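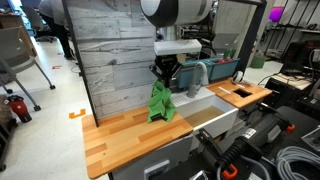
Nidley Robotics Club - kitchen project gallery

Posted 13 Jul 2024

Quick page, sorry for the state of it, half the captions were typed on the bus. This year's team project was Ruvano, our wiping-up robot. Started in February, still going. One big arm, one gripper, one pretend kitchen, lots of cloths.

Only the one photo up for now. Rest to follow once they're off the club laptop. Captions and notes below so parents stop asking!

At the sink

Green cloth in the gripper, hanging down onto the worktop just left of the basin. Bright green was a team vote. Shows up well against the wood, the beige ones we tried first kept getting lost by the vision code.

Picking up a crumpled cloth is the hard bit. A folded one is easy, you know where the edge is. Crumpled, it could be any shape, so the program looks for the highest bump and pinches there. Works more often than you'd think. Doesn't work on tea towels. Too thick.

The kitchen

Worktops either side of the sink, swan neck tap, white cupboard front below, backsplash on a black frame. Took longer to put together than the code did. The tap is in the worst possible place for an arm that size and we've left it there on purpose, real kitchens have taps.

Orange tape on the floor marks a corner. Please don't peel it up. It happened once and we lost an evening putting everything back in line.

How a run goes

Find cloth. Pinch. Lift. Move to the mark, lower, drag, let go. Then back to the start and again. Each try gets saved with a pass or fail, typed in by whoever is on the keyboard that night. 1097 tries logged so far, target is 3000 before the Simard Cup. Bit behind. Holiday sessions will help.

A run takes about 40 seconds if nothing goes wrong. Longer if the cloth slides off, then it's stop button, reset, start over.

Things that went wrong

Gripper closed too early, pinched air. A lot.
Cloth let go over the basin insted of the worktop. Fixed, mostly.
Wrist turned the long way round and scared everybody. Joint limits added the same night.
Someone saved over the good settings. We have backups now.

Still to do

Wringing out. Needs 2 grippers really, so might be next year's lot.
Smaller cloths.
Get the Jarkolis simulator to agree with the real arm about how far a cloth hangs down. It thinks cloth is cardboard at the moment.
Tidy the cables (yes we know)

New members welcome from year 9 up, no coding needed to start. Bring a drink with a lid on and closed shoes. Sessions are on the club page, forms are by the door, and if you've got old cloths going spare at home we'll have them, any colour exept beige.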